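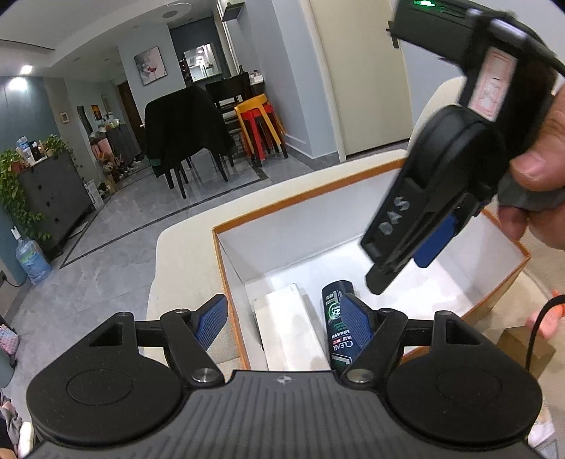
Photo: Akeso

Slide 1

OK, hi everybody, thanks for coming to a Wednesday morning slot, I know what the party was like last night. I'm going to talk about save files. Yes, save files, for a whole half hour - bear with me!

So Skuto is our little co-op dungeon crawler. It came out in November with 12 levels and a save system I wrote in one weekend and was weirdly proud of. (Pause, let them groan.)

Slide 2 - the bug report wall

We got 201 reports in the first 24 hours, and nearly all of them were the same thing. Two people play together, one drops out, the other keeps going, and when the first one comes back their gear is gone. Everything. Even the hat.

Read the hat one out loud if there's time.

Slide 3

What I'd done was keep one save per party, owned by the host. Fine in our office, where we always quit at the same time to get lunch. Terrible for anybody with a kid or bad wifi.

Daher, the studio that did our console port, had flagged this way before launch, by the way. I marked it low priority. That's on me.

Slide 4 - new setup

Now every player carries their own save and the party save only knows about doors, bosses and the map. If the two disagree, your stuff wins. You can dupe a potion this way and I don't care, go ahead, dupe a potion.

Run the Grorkemov clip. It's the swamp boss, make sure the sound is OFF, he's really loud. Player 2 leaves mid-fight and comes back with the hat still on.

Slide 5

Old saves: we convert them the first time you load, and we keep the original next to it. Please keep the original. Skip the file format stuff if I'm past 20 minutes

Questions, then water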